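Speaker notes - Comparing two grippers on the kitchen task
Talk by Jerome Marquez, September 24, 2026

Slide 1. Opening
Thank the hosts. Say my name slowly. Tell them that questions are welcome during the talk, I prefer it to the end.

Slide 2. What we wanted to know
We had two sets of grippers for the same pair of arms. The Tazi has thin fingers, the Tovska has wider ones with soft pads. The supplier, Brenurent, lent us both sets for 17 days. The question was simple: which one makes fewer mistakes with ordinary dishes?

Slide 3. The test
Explain that all trials were made at our lab in Dallton, with 3 operators. We recorded 479 trials. Each operator used both sets, and the order was changed between them. Mention the controller was the same for all trials - somebody always asks this.

Slide 4. The counter
Leave this slide for a while, people like to look at it. Point first to the orange bowl on the right. The rim is wide, and the black finger is hooked over the near side of it. I want to speak here about the rim grasp, because it gave us the most discussion. Then point to the green spoon on the plate. The handle goes past the front edge of the counter, so a finger can come to it from below.

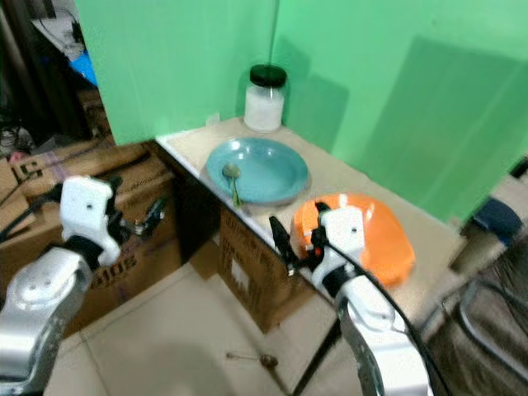
Slide 5. Results for bowls
Thin fingers were better on the rim. Wide fingers pushed the bowl away before they closed, mostly when the arm came in too low. Do not read the whole table! Only show the first and last row.

Slide 6. Results for spoons
Here the wide fingers won clearly. With the thin ones the spoon turned in the grip, and the operator had to put it down and try again.

Slide 7. Cameras
The head camera alone is not enough for a rim grasp, the hand covers the contact point. We will add wrist cameras in October. If time is short, skip to slide 8.

Slide 8. Next
Ask if anybody has tried mixed fingers, thin on the right arm and wide on the left. Leave my e-mail on the screen.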